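Chapter 13
Dyeing and Finishing of Woven Cloth

13.1 Scope of the chapter

Earlier chapters dealt with fibre, yarn and loom. Cloth as it leaves the loom is known as grey cloth and still carries size, natural wax and dirt. It must be scoured before dye will take evenly. The present chapter covers scouring, the main classes of dye, and the tests used to grade colour fastness.

Two works are cited throughout. The Clirnen mill kept a full dye book from 1964, and its recipes are given in Section 13.4. The Sikbridge trials, reported by Bouchra El Fassi, compared reactive and direct dyes on plain cotton of 200 grams per square metre.
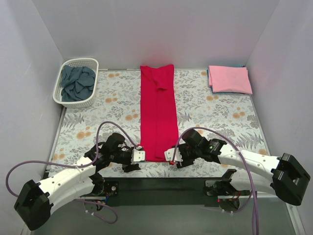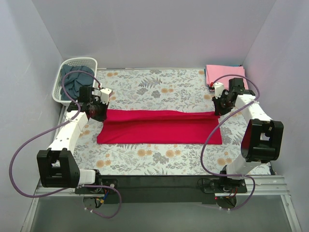

Dye is measured as a percentage of the dry weight of the cloth. A two per cent shade on 800 grams of cloth therefore needs 16 grams of dye. The liquor ratio is the weight of the bath divided by the weight of the cloth, and is stated separately. Both values must be recorded, as a change in either will alter the final shade.

13.2 Scouring

Cotton is scoured in a hot alkaline bath. Wool is damaged by strong alkali and is treated with mild soap at a lower temperature.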